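Notes for the staking talk, Puvivville library, evening session

Start without slides. Wait for the people at the back to find chairs.

Hi everybody, thanks for coming out. I'm going to talk about crypto staking tonight, mostly about what I got wrong with it, and I'd like you to stop me whenever a word goes by that I haven't explained. I'm not a financial adviser. I fix up rental units in Pinedley and I have a small savings habit, and a couple of years back part of that habit wandered into coins.

So, staking in everyday words. You own some coins, you agree to lock them up, and the network uses them as a kind of security deposit from the people who check transactions. If the checker does the job properly, new coins get paid out and you get a share. If the checker messes up badly, part of the deposit can be taken away. (Say that last bit twice. People write down the payout and skip the penalty.)

Ask: who here has ever staked anything? Give it a second. 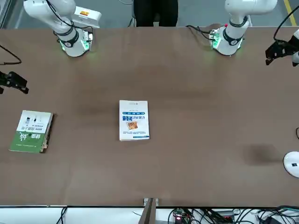
There are 2 ways most people go about it. One is to run the checking computer yourself, and the other is to hand your coins to a service that does it for you and keeps a cut. I looked hard at the first one and I liked the idea a lot - your own machine, your own keys, no middleman. Then I read what it asks of you. You have to keep the thing online, updated and plugged in, and you have to notice when it stops. A glow of little green lights down at the base, like the ones on those white arms, is lovely to look at, but a light on the outside won't tell you that your software is one version behind. You need alerts on your phone, and you need to read them. I know myself, so I went with a service.

The service I picked was called Skatholm. I'll be fair to them, they paid what they said they'd pay. My trouble was with the exit. I had read the page with the rate on it and I had not read the page about taking money out, which had its own link way down at the bottom. When I asked for my coins back I went into a line, and the line took 31 days. The price was dropping that whole time and there wasn't a button I could press.

(Pause here. Somebody usually groans.)

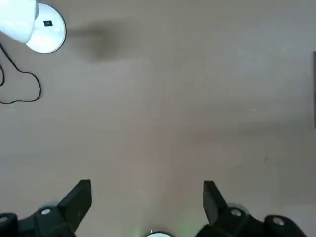
Now the money part. I put in $1,863. I'd love to stand here and tell you it turned into a boat! What I got was a 7 percent yearly rate, paid in the coin, while the coin itself went down by a lot more than that. So I had more coins and fewer dollars. If you remember one thing from tonight, make it that one. The rate is counted in coins, and your rent isn't.

Fees next. Skatholm took its cut out of the rewards before I ever saw them, so I didn't feel it, and that made it very easy to forget. Then there was a charge to move the coins out and another one to turn them into dollars. Write all of those down on one sheet of paper before you start. I use the back of an envelope.

Taxes, quickly. Keep a record of each payout, with the day and the dollar value on that day. I didn't, and I spent a miserable chunk of March scrolling back through my account. Please talk to a real tax person about your own case - rules differ and I'm only a guy with a microphone. 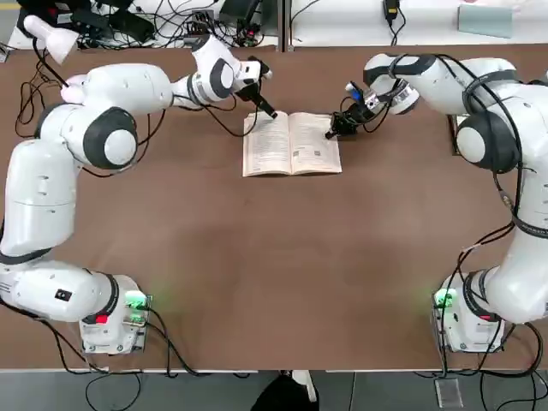 I also get asked about Dissanayake, the other service with the nice app. I tried it with a tiny amount. Taking money out was quicker and the rate was lower, and I can live with that trade. Check their current terms yourself, they've changed them once already since I signed up.

What I do these days: a small slice in staking, money I won't need for a year, and the rest in boring stuff. I test the exit first. Put in a little, take it all back out, see how long it takes and what it costs, and then decide on the bigger amount.

(If time is short, skip the bit about liquid staking tokens. If not, keep it to two minutes, it always runs long.)

Questions now. Repeat each one into the mic before answering. Sign-up sheet for the December meetup is by the door.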